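Removing Limescale from Plastic Kitchenware

Applies to: polypropylene and melamine dishes, tubs, storage boxes and caddies. Not for aluminum, natural stone or anything with a painted decoration.

Hard water leaves a chalky film of calcium carbonate wherever it dries. On plastic the film is thin, and scouring it off scratches the surface, which gives the next layer more to hold on to. A mild acid dissolves it without abrasion.

What you need
Citric acid powder, food grade
A measuring jug and a kitchen scale
A soft sponge with no scouring side
Rubber gloves
A basin deep enough to cover the items

Step 1. Wash first
Wash everything in warm water and dish soap, then rinse. Acid does not cut grease, and a greasy film will keep the solution away from the scale.

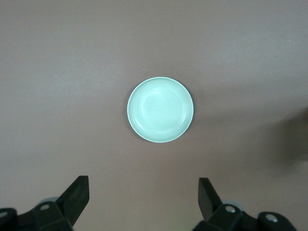

Step 2. Mix the solution
Weigh out 60 g of citric acid and stir it into 936 ml of warm tap water until no grains remain. The water should be comfortable to the touch. Very hot water can warp thin-walled tubs, and above a certain temperature citric acid can leave a calcium citrate deposit that is harder to remove than the original scale. Never combine the solution with bleach or any cleaner that contains it.

I use the Hestero powder, item 3064, sold in a resealable bag. The Trevard tablets also work, but they contain a blue dye and take longer to dissolve.

Step 3. Soak
Submerge small items completely and leave them for 20 minutes. Fizzing means the acid is working on carbonate. When it stops, rub a fingertip over the surface. If it still feels rough, replace the solution and soak again - spent solution does very little.

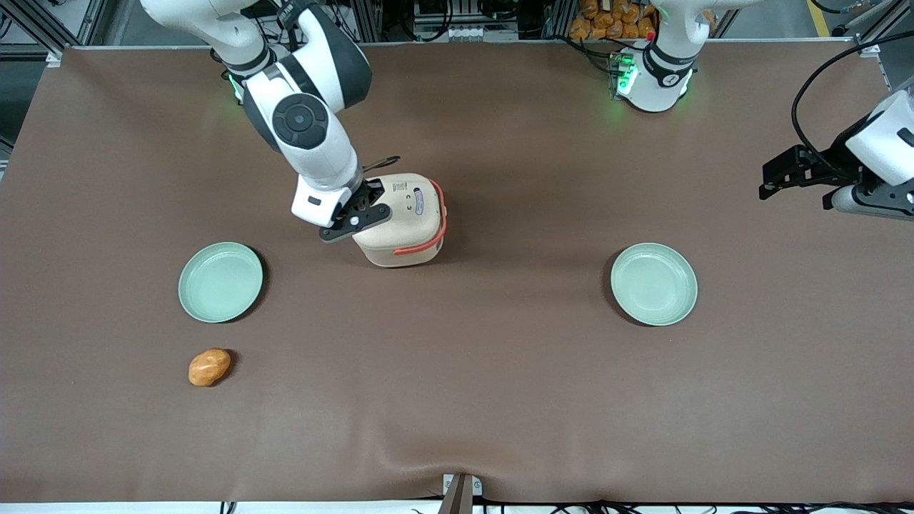 Large containers are easier to treat from the inside. Fill to just above the scale line and let them stand upright on a level surface. Handles need separate treatment because scale collects where they meet the body. On a cream-colored plastic container with an orange-red handle, the deposit is hard to see against the pale wall, so check by touch. Wrap the joint in a cloth wetted with the solution and keep it damp for the full soaking time.

Step 4. Rinse and dry
Rinse 2 times in cold water. Dry immediately with a cotton cloth. Air drying puts the minerals straight back.

Storage
Unused solution keeps for a week in a closed, labeled bottle. Discard it if it turns cloudy or grows threads of mold. Dry powder clumps in humid air, so close the bag tightly.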